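**Towels go in soft and come out like roof shingles. Is it the water?**

Asked by Iddrisu Ofori in Laundry & Linen

We moved to Costgate in September and every towel we own has gone stiff. They were lovely at the old place. Same machine, same powder, same person doing it (me). My partner's theory is the water. My theory is that the towels resent the move.

I've tried double the fabric softener, which made them feel greasy and somehow still crunchy. Front loader, cold wash, dried on the line because the dryer didn't survive the truck. I put a test strip in the tap and got 284, which the packet says is mg/L and colours in an alarming shade of purple.

Do I need to buy a water softener? The one I was quoted on was $403 before fitting and I'd sooner buy new towels and throw them out quarterly.

---

**Matilde Peixoto** (accepted answer)

284 is hard water, so your partner wins that one. Sorry.

Stop the softener altogether. It coats the loops, the coating holds on to powder, and hard water turns the leftover powder into a sort of grout. Doubling it was an understandable thing to do and I did it myself for a whole winter.

Strip them first:

1. Hot wash, 60 degrees, half the usual powder, half a cup of washing soda.
2. Second hot wash with nothing in it at all. If you see suds, that's your old softener leaving home.
3. Repeat step 2 until the suds quit. My bath sheets took 5 goes.

After that, wash warm, and don't pack the drum. Towels need room to slop about. Shake each one hard before it goes on the line and again when it comes off.

Don't buy the $403 thing yet. Washing soda in every load is a few cents and does most of the job.

---

**Benedita Figueiredo**

just use vinegar. works on everything

> **Iddrisu Ofori:** How much vinegar?
>
> **Benedita Figueiredo:** some

---

**Inês Baptista**

Agree with Matilde on the stripping. I'd add that line drying is half the trouble. On a still day the fibres set flat in whatever sulk they dried in. Hang them where there's a breeze, or if your laundromat has a dryer, give them ten minutes on low once they're nearly done. I'm in Faltitz, where the water is worse than yours, and that ten minutes is the only luxury I've got.

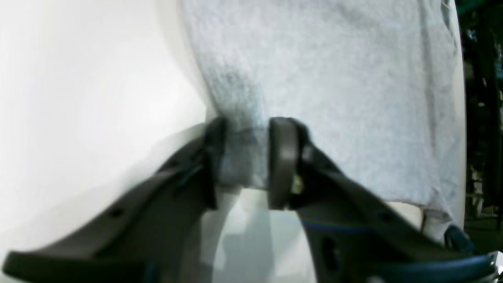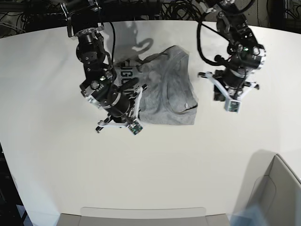 To tell whether stripping has worked, forget the sniff test and go by feel, on a towel that's been off the line for an hour. Pinch up a fold, same as is being done to the grey towel in the first photo, squeeze, and let go. A clean towel gives under your fingers and opens out again. One that's still full of gunk keeps the crease and feels a bit like cardboard. Do it in the middle of the towel as well as near the hem, the hem is always stiff and will only depress you. T-shirts don't need any of this, by the way, so keep them out of the soda wash, particularly anything with printing on it. I lost the front of a Zellden tour shirt that way and it's still a sore point.

> **Iddrisu Ofori:** Two hot washes in and there were suds like a bubble bath. Doing a third tonight. Partner is being unbearable about the water.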